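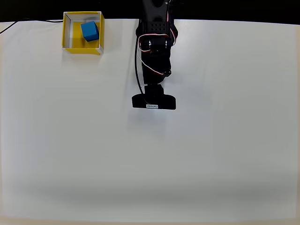
A small servo-driven arm over a white table, with a blue cube in a yellow box. Sorting objects into containers is a common test of household robot skills.

Chore robotics

Chore robotics is the branch of robotics concerned with everyday manual jobs in homes, small workshops and shops: putting things away, folding, wiping, loading and unloading, sorting parts. It differs from classic industrial automation in that the objects, their positions and the order of work aren't fixed beforehand. The field has moved quickly and is great fun to follow, although a machine that can tidy an ordinary kitchen from start to finish was still out of reach when the projects described in this article were carried out.

Background

Factory arms have welded, painted and stacked for decades, and they do it superbly. They work in places arranged around them, where each part arrives at the same spot and the same angle. A home offers none of this. A mug may be on its side, behind a cereal packet or in somebody's hand, and the cupboard it belongs in may be half open.

Single-purpose machines got round the problem by doing one thing on one kind of surface. Robot vacuum cleaners and lawnmowers are the best-known cases, and dishwashers and washing machines can be counted too if the word "robot" is used loosely. What remained was the work between machines, such as carrying the plates to the dishwasher and taking the shirts out of the drum.

The pick-and-place task

Most research on chores starts with picking up an object and setting it down somewhere else. Coloured cubes and open boxes are popular because they are cheap, easy for a camera to tell apart and hard to break. The job sounds tiny, but it holds a good deal of what a tidying robot must do: find the object, choose a grip, close with suitable force, clear the side of the box and let go at the right moment.

Small arms built from hobby servos are widely used for this. They are weaker and less exact than industrial arms, and play in the joints can put the gripper slightly off target. Researchers often count this as an advantage, as a method that copes with a wobbly arm has a fair chance of coping with a real home.

The Clukidari trials

The Clukidari project, led by Latifa Ait Brahim, compared several chores using the same low-cost arm design throughout. Its report, published in May 2018, set out 18 tasks taken from kitchens, laundry rooms and bicycle repair shops. The arm was judged reliable at 5 of them, all involving rigid objects on a clear surface. Sorting blocks, lining up bottle tops and dropping spanners into a tray went very well. Socks were a disaster, and the report's pages on them are still the liveliest reading in it.

Ait Brahim argued that a score for a single movement said little about a whole chore. Her team therefore also recorded how often a person had to step in, a measure later taken up by the workshop firm Pitix for its own bench tests.

Shop-floor work

Small workshops sit somewhere between the factory and the home. The engineer Jailson Assunção fitted arms at two joinery suppliers, El Fassi and Bastomov, where they sorted hinges and brackets into bins. At El Fassi the arm ran beside the packing bench and handled 3 kinds of hinge. Bastomov tried mixed brackets, which tangled in the tray, and went back to sorting them by hand while keeping the arm for hinges.

Remaining difficulties

Soft things are the hardest. Cloth changes shape whenever it is touched, and a folded towel seen from above gives few clues about what lies underneath. Clear glass and shiny cutlery confuse many cameras. Wet work brings problems of its own, with slippery surfaces and electronics that have to be kept dry.

Long jobs are a separate matter. Clearing a table may take dozens of grasps, and one dropped fork can leave the machine with a situation it has never met. Recovery from small mistakes is now studied as a skill in its own right, and some of the most enjoyable work in the field is being done there.

See also
Domestic robot
Robot gripper
Bin picking
Home automation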